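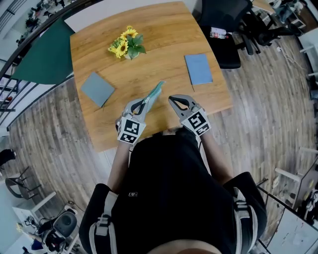
Durnov asked under the first version of this file whether a cloth counts as "folded" when the corners do not meet exactly. Yes, it counts. We changed the rule in October, and the text below uses the new one.

# Bonholm Table Cloths

Small notes and labels about folding and putting away cloths on an ordinary table. The set has 106 entries, and each entry covers one cloth from the first fold to its final place.

## What is on the table

- one cloth, light colored, thin enough to fold by hand
- a flat booklet and a notebook, which stay where they are
- artificial sunflowers in a white pot

The flowers are not part of the task. If the pot was moved during the folding, please write `pot_moved` in the notes column.

## Labels

| Label | Meaning |
|---|---|
| `flat` | cloth is open on the table |
| `half` | one fold made |
| `folded` | two folds or more, corners may differ |
| `lifted` | folded cloth is off the table, even a little |
| `placed` | cloth is put down and released |

A cloth can be `folded` and `lifted` at the same time. In this case write both, with `folded` first.

## Known problems

- In 18 entries the last label is missing – we will add it in the next version.
- 4 entries use the old rule for corners. They are marked `old_rule`.
- Lyimo wrote the notes for the booklet as "book" and for the notebook as "pad". Both words are kept.

## Files

`labels.csv` has the labels, `notes.txt` has the free comments. The column names are the same as in Distex, so the two tables can be joined without changes.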